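Notebook, 4 September 2026. Open day at Kakside, seen from the wrong side of the table
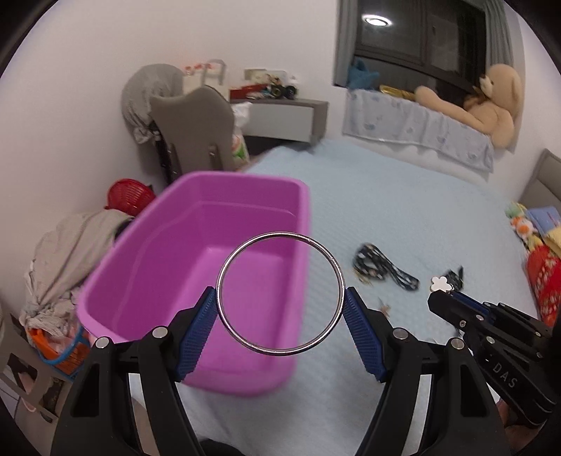 Went over to the Kakside open day to see how Vuven presents its hand-held gripper work, as we have to put on something similar in March and so far our plan is a table and a sign. Their demo task was tidying small things into a tub, done by a person with a gripper in each hand. Sounds dull. I stayed through most of the afternoon. The thin metal ring is the item to steal: held upright between the blue pads it gives the fingers very little to hold, and visitors who had shrugged at everything else leaned in for it. The key and the patterned lanyard were on the bedspread too, and a soft bedspread is a meaner work surface than our bench. Everything sinks a little just when you want to get under it.

Notes from the talk:

Vuven says 571 recorded runs so far on the tub task. Asked how many were any good. Was told this was "a great question" and given a tote bag.

Visitor turns were 2 minutes each, with the line at roughly 30 people after lunch. Small kids did better than the engineers, who kept stopping to discuss the grip.

My own turn: dropped the ring, picked up the bedspread, dropped the bedspread. Second try got the ring in the tub. Applause from one person, possibly sarcastic.

The Weerakoon stand next door had a full arm behind a barrier, running a program called Evar. Handsome thing. It spent 18 minutes recalibrating while a man explained how fast it was.

For our own day: use a bedspread or a blanket, keep the objects household size, let people hold the gripper before anyone gives a speech. Check whether our pads can take that many strangers in one afternoon. Also need spare rings, ours are all the thick kind.

Tote bag is on the hook by the door if anyone wants it. The handles are already coming off.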